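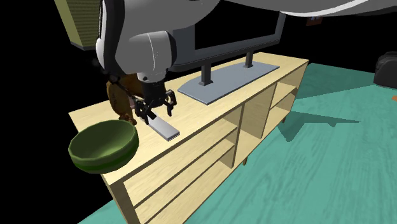

The open day of the Jorneck poetry house in Hellik begins with an exercise, also for visitors who only came to look. You receive a half sheet of paper and you must write four lines on a piece of furniture, without the words "home" and "memory." I was not prepared for this. I had my coat still on. After some minutes I wrote of a long TV cabinet in light wood, standing on a teal floor, with plain black all around it, and I liked the black better than the cabinet. The lady beside me wrote on her mother's sewing table and finished before I had found my pen.

I went there on April 25, 2023, a Tuesday, which is a strange day for an open day, but the train was nearly empty and I had a window the whole way. From the station you walk along the canal and then up a street with many bakeries. The house has a green door and a bell that you have to pull hard.

On the ground floor is the reading room. They keep there the magazine Diệp, all the issues from the first one, which was typed and stapled. I asked if I may touch it and the answer was yes, with clean hands. The early poems are short and often about rivers. Later they become longer and, for my taste, a little proud of themselves. But in the issue from one October I found a villanelle on a broken umbrella that I copied completely into my notebook. The poet signed only with an initial.

Upstairs Parvathi Nadar showed us the archive of submissions. For the last competition they received 787 poems and she read every one, she told us, in the evenings, with a blanket on her knees. She does not give points. She makes a pile of poems she wants to read again, and when the pile is read again it becomes smaller, and so on until 14 are left. Somebody asked what makes her stop reading. She thought for a good while and said that a poem which explains its title makes her tired.
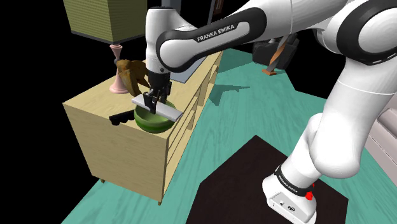 I thought of my own titles and was quiet on the stairs.

In the afternoon there was a workshop with Thirumalai Sastry about writing one stanza a day. I had expected a lecture, but he spoke maybe ten minutes and the rest of the time we worked. His rule is that the daily stanza must be finished before lunch and may not be corrected until the next morning. For people who write in a second language, like me, this is difficult. I correct while I write, I look for the article, I ask myself if it is "in" or "on." He said to leave the mistake standing overnight and see if it is still a mistake. I have tried it since for 13 days. Most of the mistakes were still mistakes — but two of them I kept.

We were then put in pairs to read aloud the stanza of the other person. My partner was a retired surveyor with a very low voice, and my four lines sounded much more serious than I had meant them. I read his too fast. He was polite about it.

The small press Brulov had a table near the exit. Their books are thin and the paper is thick, and the prices were fair. I bought two, one of them for the cover. The coffee was free but ended early, so if you go next year, drink it before the archive tour. The toilets are in the courtyard.

I missed the evening reading, as my last train left before it. A pity, they had already put out almost all the chairs when I was looking for my scarf. The scarf was in the reading room, under the magazines.

Comments

marietta_w: I was in the same workshop, in the back row! My stanza was the one with the goat. I did not last 13 days, I lasted four.

Old Quill: Can you tell if they take submissions by post? Their website only has a form and I do not like forms.

reply from author: Yes, by post too, I saw the envelopes. One poem per envelope, please, Mrs. Nadar was strict on this.

Tomasz: Please put the umbrella villanelle here if it is allowed.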